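Why Does a Basketball Bounce?

Hello again, young fans! If you have ever sat in the gym at Rultmont on a Sunday afternoon, you know the sound I love best in the whole world. Thump, thump, thump. Somebody is dribbling! But why does the ball come back up to your hand at all? A sock full of sand wouldn't (try it, but please ask first).

A basketball is full of air, and not just a little bit. Air is pumped in through a tiny hole until it is squeezed up tight inside, pushing out on the ball in every direction. When the ball hits the floor, the bottom of it goes flat for a very short time, much too short for you to see. The air in there gets squeezed even tighter, and squeezed air wants its room back. So it pushes, the rubber springs round again, and up goes the ball!

It never comes up quite as high as where you let go, though. Some of its energy turns into that lovely thump, and some turns into a tiny bit of heat. That is why a ball you drop and leave alone will bounce lower and lower until it just rolls away under the bleachers, where mine always seem to end up. When you dribble, your hand gives back the energy the floor took.

Coach Janelle Magbanua, who looks after the Brevon youth team, keeps 25 balls in a big net bag, and on cold mornings she brings them indoors a good while before practice. Cold air pushes less than warm air, you see, so a cold ball feels soft and lazy. Leave it in a warm room and it perks right up.

Her players once had a dribbling contest, and a girl on the team got to 537 bounces without losing the ball. Her arm was very tired! She says she'll try for more in May.

Now here is something to try at home with a grown-up. Take 2 balls, one pumped up well and one a little flat, and drop them from the same height. 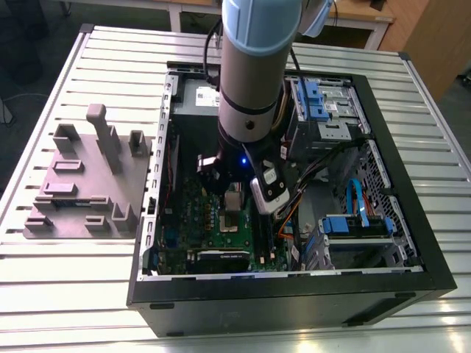 Watch how high each one comes up, and have a friend mark the spots on the wall with a bit of tape. Then trade places, so everybody gets a turn at dropping.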